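Talk notes: Keeping office desktops past year five
Speaker: Aroha Grimshaw, Larkthorpe

Opening. Fleet is 1203 machines across 2 sites. Old policy replaced every desktop at five years regardless of condition. New policy starts in August. State the scope early: desktops only, no laptops, no servers.

Slide 2. Failure log. Most tickets filed as "dead PC" closed with a drive or a power supply. Boards and processors were a small share. Pause for questions on how tickets were coded; Rok Todorova has the category list.

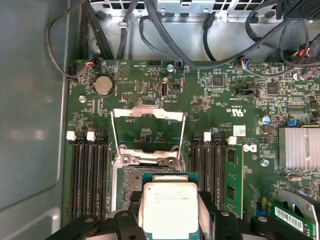 Slide 3. Parts pricing. Used processors hold value poorly after year four, so a one-step upgrade costs less than a day of staff time. Labor is short if the board has a socket like the one on the slide: the load plate swings up on its hinge and the chip is lifted clear. Budget for paste and a cooler check. Skip the vendor table if running over.

Slide 4. Memory. 300 machines were bought with half the slots filled. Cheapest fix in the whole plan. Mention the Jaidee quote, valid to end of quarter. 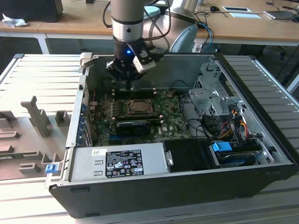 Slide 5. Bench time. Intake, wipe, parts, test, return. Parts is the shortest step. With the tower on its side and the panel off, the RAM slots and socket are in plain reach. Wiping takes longest and sets the daily limit. Hand over to Manee Ruangrit for storage.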